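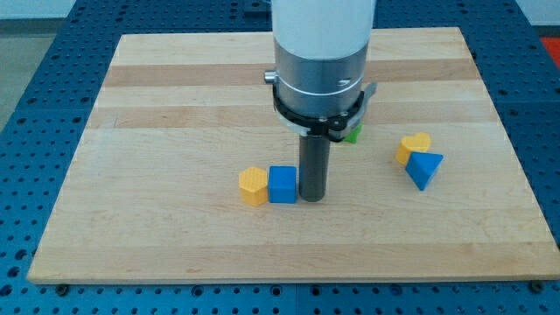

Figure 2.1 A robot arm above a maple board, with blue, yellow and green blocks beside its probe.

CHAPTER 2
Clearing the Table: Can Machines Do Chores Yet?

Ask a class what they want a robot for and somebody will say the washing-up. It is a splendid question to start with! Washing-up looks easy to us, yet it takes in most of what makes chores hard for a machine: finding things, touching them gently, and coping when they move.

Look at the blocks in Figure 2.1. A blue triangular one leans against a yellow heart. Push the triangle and the heart may slide too, or turn, or stay put. You would guess the result before your finger arrived. A machine has to get that guess from somewhere, and much of this chapter is about where.

Factories solved part of the problem long ago by keeping every part in a known place. At the Mottram works, which we visit in Section 2.3, one arm repeats the same lift all shift and does it beautifully. Kitchens are never so tidy.

So, can machines do chores yet? Some of them, some of the time, and the list is growing.

Before you read on
Put five small objects on a tray. Using one pencil, and no fingers, sort them by colour. Write down each push that went wrong.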